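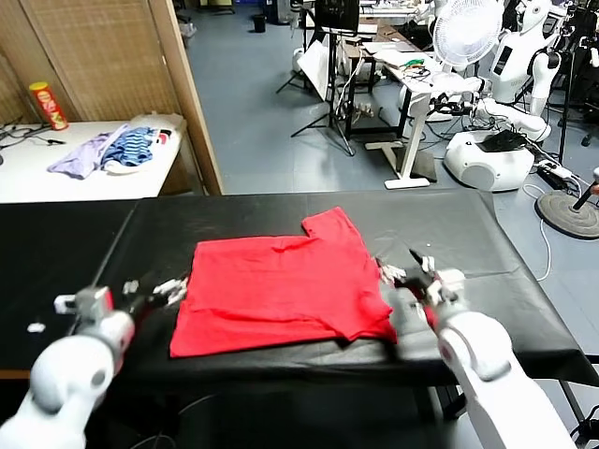

A red T-shirt on the long table.

Clothing exchange at Wanholm: news for members, June 2018

The spring exchange in Wanholm hall is finished and we can give you the result. We received 105 bags of clothes, and most of them found a new home on the same afternoon. What remained went to the charity shop in Loreck, except 16 winter coats, which we keep in the store room until the next exchange in December.

Many members asked why some pieces were refused at the door. The rule has not changed since last year. We take clothes which are washed, complete and ready to wear. A missing button is no problem if you bring the button with you. Shoes we can take only in pairs tied together, and underwear we cannot take at all. Children's clothes should have the size written on a piece of paper, as the labels inside are often too faded to read.

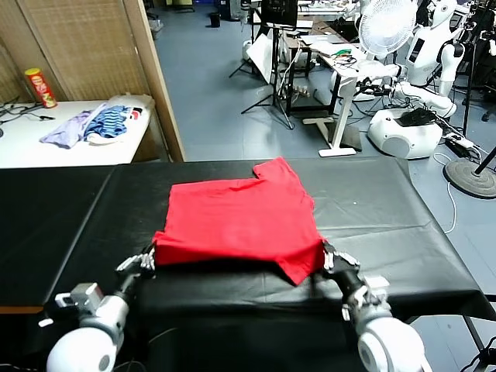
Sorting took much longer than we planned, and for December we want to ask a little more help from you at home. Please fold everything before you put it in the bag, and keep adults' and children's things apart. Perfect corners are not needed. A T-shirt folded more or less into a rectangle, like the red one in the photo with its sleeve still sticking up, is quite good enough for our shelves. Jumpers should be folded also, never on hangers - the shoulders become long and the shape does not come back.

The repair corner was again very busy. Thank you to the Tang sewing shop, which gave us thread and needles. We would like to have a second sewing machine, so if you have one at home which is not used, please leave a note in the Lenus room, next to the kitchen.

The entrance stays free for members. Guests pay 10 crowns for the afternoon - tea is included, cake is not.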